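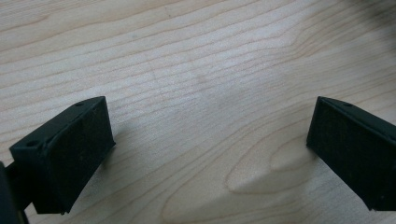

Slide 1. Pale wood surface with curved cathedral grain.

Speaker notes: Care of Light Wood Tabletops in Shared Rooms
Druleck Facilities Program, February session

Opening
Good morning, and welcome. The subject of this session is the care of pale wood tops in meeting rooms, reading rooms and staff kitchens. Leave the slide up while people find their seats.

Ask the audience to look at the grain. In the upper half the lines run mostly across, in long shallow waves. Toward the bottom they bend into nested loops. The trade calls this cathedral figure. It appears when a board or veneer is cut so that the growth rings meet the face at a low angle.

Point out the uneven brightness as well. Some areas look washed out and others look gray. Staff often report this as staining. Before a work order is opened, the surface should be viewed from a second position, with the overhead lights off if the room allows it. A shadow will move. A stain will stay where it is.

Identification
Maple and birch are easily confused at a glance. The Clurell building has both, and the furniture schedule should be consulted before any product is applied. If the schedule is silent, treat the top as veneer. The face layer may be very thin, and sanding is not permitted without written approval.

Routine cleaning
Wipe along the grain with a soft cloth that has been dampened and wrung out. Where the grain curves, follow the long side of the table. Dry the surface at once with a second cloth. Do not spray any liquid directly onto the wood.

Each floor is issued 2 cloths per room, marked for wet and dry use. The 70 rooms in the Irkach wing are already supplied. Requests for replacements go through the front office.

(Pause here. Someone will ask about wax.)

Wax and oil are not part of routine care. Most of our tops have a factory finish, and wax leaves a film that collects dust and dulls the sheen.

Reporting damage
Rings, scratches and lifted edges should be reported on Form 13, with the room number and the position of the mark measured from the nearest corner. Lifted edges take priority. Please cover them with paper and ask users to keep drinks off that table until it has been inspected.

Next slide: finish samples from the Cuervo workshop. Pass the sample boards along the rows and collect them before the break.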